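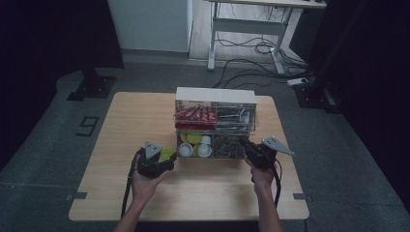
댓글 3

저라면 605개에서 일단 멈추고 학습부터 한 번 돌려봅니다. 지금 속도로 1795개까지 다 모아놓고 나서 라벨 기준이 틀린 걸 알면 처음부터 다시 해야 합니다. 저희가 작년에 그렇게 344개를 버렸습니다.

mokran_7
답글 감사합니다. 원글 작성자입니다. 605개는 검수 통과한 것만 센 숫자고, 미검수분은 따로 있습니다. 과제는 정리함에서 컵이나 스틱 같은 소모품을 꺼내고 다시 채우는 동작이고요. 손에 드는 그리퍼 두 개로 사람이 직접 시연합니다. 제가 원래 물어본 건 실패한 시연을 어떻게 하느냐였습니다. 집다가 놓친 것, 칸을 잘못 찾은 것, 두 번 만에 집은 것. 다 지우는지 남기는지요.

grip_or_slip
다 지웁니다. 모방학습이면 실패를 보여줄 이유가 없습니다. 모델은 그게 실패인지 모르고 그대로 따라 합니다.

baram9
저는 반대입니다. 깨끗한 것만 모으면 조금만 어긋나도 복구를 못 합니다. 두 번 만에 집은 시연은 남기세요. 그 안에 다시 접근하는 동작이 들어 있습니다. 끝까지 실패한 것만 빼면 됩니다.

grip_or_slip
이론은 그런데 재시도가 섞이면 첫 시도에서 일부러 헛집는 것처럼 움직이는 모델이 나옵니다. 저는 겪어봤습니다.

baram9
그건 비율 문제입니다. 재시도가 전체의 절반쯤 되면 당연히 그렇게 됩니다. 그리고 헛집은 구간만 잘라내고 복구 구간만 쓰는 방법도 있습니다. 시작점을 일부러 어긋난 위치에 두고 거기서부터 시연을 찍어도 되고요.

mokran_7
구간을 잘라내려면 타임스탬프를 손으로 찍어야 하는데 저희는 Bitar 뷰어로 검수해서 구간 표시가 불편합니다. 에피소드 단위로 통과/탈락만 누르게 되어 있어요.

namul_bap
Bitar 최근 버전에 구간 태그 들어갔습니다. 설정에서 켜야 보입니다. 5월 이전 버전이면 없을 겁니다.

mokran_7
확인해보니 저희 게 구버전이네요. 올려보겠습니다.

양손 시연에서 한 손이 쉬고 있을 때는 어떻게 하시나요? 작업자마다 다릅니다. 어떤 분은 안 쓰는 손을 물건 가까이 계속 대고 있고, 어떤 분은 몸 쪽으로 완전히 뺍니다.

skes_user2
Skesance 쪽 수집 지침을 받아본 적이 있는데 거기는 대기 자세를 정해둡니다. 안 쓰는 손은 정해진 위치에 두고 가만히 있기. 작업자마다 다르면 모델이 두 자세의 중간에서 떨립니다.

baram9
대기 자세를 너무 엄격하게 정하면 시연이 부자연스러워집니다. 한 손 끝내고, 멈추고, 다른 손 시작하는 식으로요. 에피소드가 길어지고 정지 구간이 늘어납니다. 정지 구간이 많으면 학습된 모델도 중간에 서버립니다.

skes_user2
정지 구간은 후처리로 걷어내면 됩니다. 자세가 제각각인 건 후처리로 못 고칩니다.

grip_or_slip
이건 skes_user2님 말에 동의합니다.

pocket_lint
케이블 얘기가 안 나와서 적습니다. 유선 그리퍼면 케이블이 당겨지는 방향 때문에 손목 각도가 치우칩니다. 작업자는 못 느끼는데 궤적을 겹쳐서 그려보면 한쪽으로 쏠려 있습니다. 저희는 케이블을 팔뚝에 한 번 고정하고 나서 줄었습니다. 그리고 칸 깊숙이 손이 들어갈 때 케이블이 물건을 건드리는지도 보세요. 검수자가 잘 놓칩니다.

mokran_7
팔뚝 고정은 안 해봤습니다. 해보고 궤적 비교해서 올리겠습니다.

han_teuk
투명한 정리함을 쓰신다면 저는 그게 더 걱정입니다. 투명 아크릴은 조명에 따라 칸막이가 보였다 안 보였다 합니다. 깊이 값도 잘 안 나오고요. 불투명한 걸로 바꾸는 게 낫지 않나요?

mokran_7
납품처가 쓰는 게 투명이라 못 바꿉니다. 깊이는 안 쓰고 RGB만 씁니다.

han_teuk
그러면 조명이라도 바꿔가며 찍으세요. 오전 10시 한 타임만 계속 찍으면 그 조명만 외웁니다.

namul_bap
주변을 막아놓고 찍으면 시간대는 별 차이 없습니다. 조명 기구를 옮기거나 밝기를 바꿔야 합니다. 저희는 Veltonine 조명 두 대를 쓰는데 세션마다 위치를 바꾸고 그 위치를 메타데이터에 적습니다. 안 적으면 나중에 어떤 조건이 부족한지 알 수가 없어요.

grip_or_slip
물건 배치도 마찬가지입니다. 컵이 늘 같은 칸에 같은 방향으로 들어 있으면 칸 위치를 외웁니다. 비닐 포장된 스틱류는 더 심합니다. 쌓인 모양이 매번 달라야 하는데 작업자가 꺼낸 걸 그대로 얌전히 다시 넣습니다. 에피소드 사이에 한 번씩 쏟아서 섞으라고 하세요.

mokran_7
섞는 건 하고 있는데 칸 자체는 고정이었습니다. 컵은 항상 아래 칸입니다. 이것도 바꿔야 할까요?

baram9
납품처에서 컵이 항상 아래 칸이면 고정해도 됩니다. 현장에서 바뀔 것만 바꾸세요. 다 바꾸면 1795개로도 모자랍니다.

grip_or_slip
현장에서 안 바뀐다는 말을 저는 안 믿습니다. 일부라도 바꿔서 찍어두세요.

댓글 3 쓴 사람
다시 왔습니다. 위에 나온 얘기 대부분이 한 번 학습시켜 보면 답이 나오는 것들입니다. 재시도 포함한 것과 뺀 것, 605개로 둘 다 돌려보세요. 하루면 됩니다.

mokran_7
그렇게 하겠습니다. 내일부터 수집은 멈추고 두 세트로 나눠서 돌립니다. 평가는 컵 꺼내기만 먼저 하고 스틱은 나중에 하려고 합니다.

skes_user2
평가할 때 시작 배치를 사진으로 남겨서 두 모델에 똑같이 맞춰주세요. 안 그러면 비교가 안 됩니다.

jari_bium
Skelside 포맷으로 내보내시는 분 계신가요? 그리퍼 벌림 값이 좌우가 바뀌어서 들어가는데 저만 그런지 모르겠습니다.

namul_bap
저도 그랬습니다. 내보내기 설정에 장치 순서 항목이 있습니다. 연결한 순서대로 잡혀서 왼손을 나중에 꽂으면 바뀝니다. 이미 뽑은 건 변환 스크립트로 열만 바꾸면 됩니다.

jari_bium
감사합니다. 왼손을 나중에 꽂은 게 맞네요. 스크립트는 어디서 받나요?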